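Gruson hard wax oil, 11 months on

Posted Mon 18 February

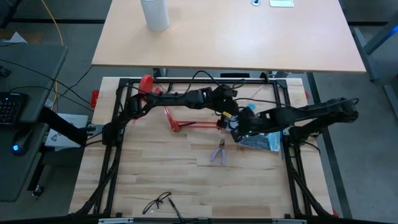
Bought the Gruson clear matt after a long sulk in the finishes aisle. I had a tin of Solumo in one hand and the Gruson in the other, and the Gruson was the one with a lid that hadn't been dented. Very scientific. It's gone on the kitchen worktop, a bedside table, a chopping board I then gave away, and one end of a bench. What I wanted was a finish that didn't turn everything orange. Blond butcher block like the top in the photo, where you can see all the separate strips of grain, is what I like to look at, and most oils I've used drag that towards honey inside a week. Gruson doesn't. Bit deeper than bare wood, a bit. My other half couldn't tell which end of the bench I'd done, which I'm choosing to take as praise for the oil.

Putting it on. Stir it. Properly, from the bottom, the matting stuff sinks and if you don't get it up you'll have a shiny worktop and then a patchy one. Ask me how I know. Sanded to 180, hoovered, wiped down with a barely damp cloth, let it dry. Then a thin coat with a white pad. Thin, thinner than you think. Left it 15 minutes and buffed off everything that would come off with an old pillowcase. Second coat next day. Tin says two coats and for once two coats was right, though I did a third round the sink cut-out and on the end grain, which drinks it.

Drying time. Tin says overnight. In July with the back door open, yes. In the winter on the bedside table, no, still tacky at breakfast and I left a sleeve print in it. Had to rub that back. Give it two nights if your house is like mine.

Smell. Strong. Not horrible, sort of like a new cricket bat, but it hung about upstairs for days. And please don't ball the rags up and chuck them in the bin, they can heat up and catch fire. Lay them flat outside till they go stiff.

Wear. Mostly good. Tea, fine. Beetroot, fine if you're quick. Red wine left overnight under a glass, faint ring, came out with a grey pad and a dab more oil and you'd never find it now. That's the whole reason to use this stuff over varnish to be honest, you can fix one spot without stripping the lot. Water round the taps is the weak point. It went dull and a bit furry there after four months or so and I've redone that strip twice. The rest hasn't been touched.

Black marks are another thing. Left a wet steel tin on the worktop and got a lovely dark crescent. That's the wood and the iron, no oil is going to stop it if water's sitting there, so I'm not knocking marks off. Just dont do it.

The tin itself. Hate it. Press lid, tiny lip, and once you've poured from it a couple of times the rim's gummed up and it never seals again. I lost the last third of mine to a skin like cold custard. Decanted the next one into jam jars filled right up to the top and that's been much better. Gruson could sort this with a screw cap.

Against the others. Solumo I've used before, dries quicker, smells less, but yellower, and it showed every lap mark on a big surface. Fine for small things. Baswood do a water based one which Na-rae Ji in our woodwork group swears by for her shelves. I tried a bit of hers on an offcut and it stayed very pale, paler than the Gruson even, but it raised the grain so much I had to sand between every coat and it felt a bit plasticky to the hand. For shelves who cares. For a worktop you lean on all day I want it to feel like wood.

Price is steep. Goes a long way though, I've hardly made a hole in the second tin.

Four out of five. Would be four and a half with a decent lid. Buying it again for the other end of the bench, when I get round to clearing it off.

Edit: somebody asked about going over old Danish oil. I did, on the bedside table, after sanding back hard to 120 and then 180. Took fine. Wouldn't put it straight over the top without sanding, and try the underside first.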